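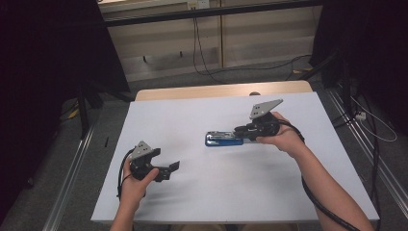
*A blue stapler over the white board on the packing-room table, Wudivetti.*

The desk sets that leave Wudivetti are assembled on one table. Its top is light wood with a rounded edge, and a pale board lies over it. The supervisor of the packing room, who has run it since the contract with Goossens began, regards the board as the most useful item in the room.

"Small stationery disappears on a wood grain," she said. "Clips and staples above all. On white you see them."

The board is wiped at the start of each shift and again at noon. It smudges regardless. She replaces it when the marks no longer come off with a damp cloth, and the last one was changed in May.

A set consists of 12 items packed in a fixed order, heaviest first. The stapler goes in at the bottom of the box, on its side, with the base against the long wall. Earlier boxes, supplied by Plustholm, were 2 mm too shallow for this and the lids bowed.

"We tried it upright, then diagonally," she said. "Diagonally it fitted, but it moved in transit and marked the notebook. The answer was a deeper box."

Staplers are packed without staples. A strip is supplied separately in a paper sleeve, which is taped under the lid. According to the supervisor, loaded staplers accounted for most of the complaints in the first year, usually a jammed strip.

The current order is for 734 sets. Cartons hold 40, so the last one goes out part-filled, with folded paper in the gap. Wamine, the carrier, collects on Tuesday afternoon.

Asked what she would alter, she named the lighting. "It comes from overhead, so whatever you hold puts a shadow on the board. A clip can sit in that shadow and you miss it. I have asked for a second lamp at the side."

The request is with the facilities office.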